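August 22, 2025

Up at six and started on the sideboard before it got hot. I had told myself one piece of furniture a day this week and I am already two behind. The white table is where everything lands while I sort, so I wiped that down first.

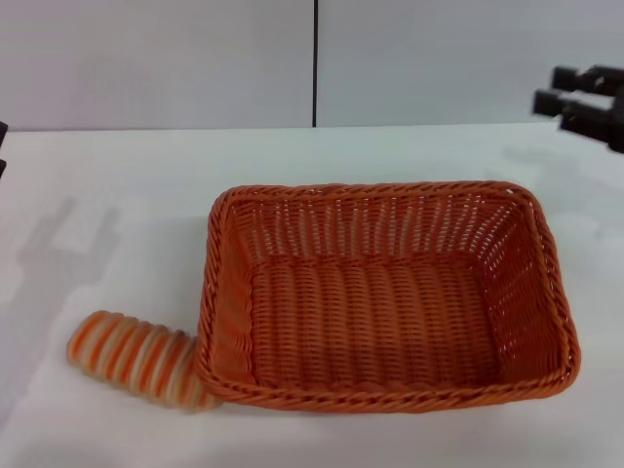

The orange basket

It came from Grillard, bought in July with the idea that it would hold bread. It never held bread. It held batteries, the spare keys, takeout menus, a tape measure, and a stack of receipts going back to spring. I went through all of it at the table and threw out more than half. The batteries went in a jar. I kept one menu, the one from Abdel Hamid, and only that because the phone number isn't written down anywhere else.

I like the basket better with nothing in it. The weave lets light through and the braided rim is the nicest part. I thought about using it for napkins, but it is too big for that and they would slide around. For now it is going on the shelf by the window, and I will try onions and garlic in it. Air can get through the sides, so they should keep all right. If the skins make a mess I can shake it out over the sink.

The sideboard

Left drawer is done. Right drawer is only half done, as it sticks and I have to lift it to get it past the runner. I rubbed a candle stub along the bottom and it helped a little. Found the instructions for the Gruto kettle we gave away, plus the warranty card, never filled in. Both in the recycling.

Behind the tablecloths there was an envelope with 200 in it – mine, I think, from when I was saving for the rug. I put 100 toward the electric bill and left the rest where it was. I wrote the amount on the envelope this time.

The tablecloths themselves need ironing and I did not iron them. I folded them in thirds so they fit the drawer flat. The blue one has a burn hole near the hem that I had forgotten about. It can be the picnic one.

Lunch and after

Eggs and the end of the rice. Shaimaa Ait Brahim called at one to ask if I still had her cake tin. I do, it is on top of the fridge, and I said she could come get it Sunday. She wants to bring her mother. That means the hall has to be clear by then, including the Vollbridge boxes, which have been standing there since we moved the bookcase. The bigger box has the lamp in it. The other one is cables, and I don't know what half of them are for.

Walked to the hardware store for shelf paper. They had the plain white in 30 inch rolls and nothing narrower, so I will have to trim it. Locker 1147 at the post office was still empty on the way back. The package was supposed to be there yesterday.

Evening

Cut paper for two shelves and ran out of patience for the third. The scissors need sharpening. Swept under the table, watered the mint, took the trash down.

Tomorrow: the right drawer again, buy onions, call the post office if they are open. Then the hall – boxes first, shoes after.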